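Robots in the kitchen (sort of)

I've been promising a write-up of the open day for ages, so let's get on with it while the tea's still hot. The short version is that I went to see the Zuslow lab in October, stayed far longer than I meant to, and came home with a bag full of leaflets and a slightly sore neck from staring up at screens.

I'd expected a hall full of machines with ropes round them. There were a couple of those, and very nice too, but the room I kept drifting back to was at the end of the corridor, where Sem Desmet and the Bimo group were running their demo. Bimo is their name for the whole set-up: a simulator, a big store of household objects, and the software that decides where the arm should go next. It all happens inside the computer. You sit down, they build you a kitchen, and a robot arm tries to tidy it or fetch something from it.

And the kitchens are so good! The program makes them up afresh each time, so you get a new worktop, new walls, new floor and a new pile of stuff. Sem said they have 656 objects in the store at the moment, 348 of them added over the summer by students who were let loose on a long wish list. That explains why you get things on the counter that no sensible person would keep next to the hob.

Each visitor got a go at choosing a task. You typed it in plain words, pressed return, and then watched the arm think about it (there's a little pause, and I swear the whole room leaned forward every time). I got a kitchen with mustard walls, which I'd quite happily live in.

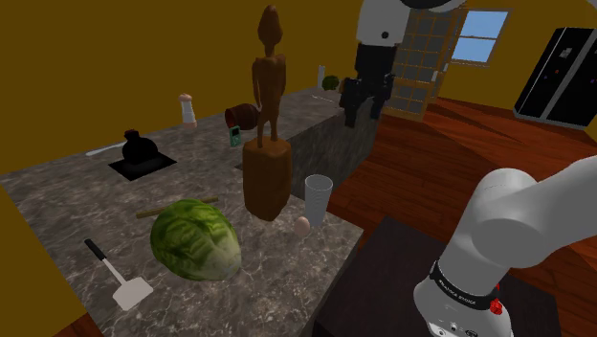
My kitchen for the afternoon, cabbage and all.

I asked for the egg, of course. Everyone asks for the egg if there is one. What I hadn't thought about is how much else the arm has to worry about before it gets anywhere near it. There's a glass standing close by, and that tall carved figure on its block, and the elbow of the arm has to go somewhere while the fingers are busy. Sem switched on a view with all the possible paths drawn as coloured lines, almost 60 of them, and you could see whole bunches being thrown away as soon as they brushed against the statue. I could have watched that bit all day.

It took three tries. On the first the fingers closed a shade too early and the egg rolled off along the marble, and on the second the arm stopped dead halfway and sulked. The third time it came in lower and slower, got hold of it, and up it went. Big cheer from the back, mostly from two small boys who had been asking for the cabbage.

The cabbage, by the way, is a real problem. I had a good chat about it with Shirley Carrier, who works on the gripping side. The fingers only open so far, and a big round thing with crinkly leaves gives them very little to hold. Her team is trying to get the arm to nudge things like that along the counter when it can't pick them up. She showed me a few runs on her laptop and some of them looked just like my dad moving a sofa.

I asked why they don't do it all with a real arm. They do have one, in the Nandach room downstairs, and I saw it stack some cups, but it does one thing at a time and someone has to put everything back afterwards. In the simulator they can leave 30 kitchens running side by side overnight and come in to the results in the morning. Then the best of it gets tried downstairs, where it usually goes a bit wrong, and back up it comes. Shirley seemed to enjoy that part the most.

I missed the Åberg talk on soft hands completely as I was in the queue for a second go. No egg that time, just a lot of mugs. If anyone reading this went to the talk and took notes, please send them my way!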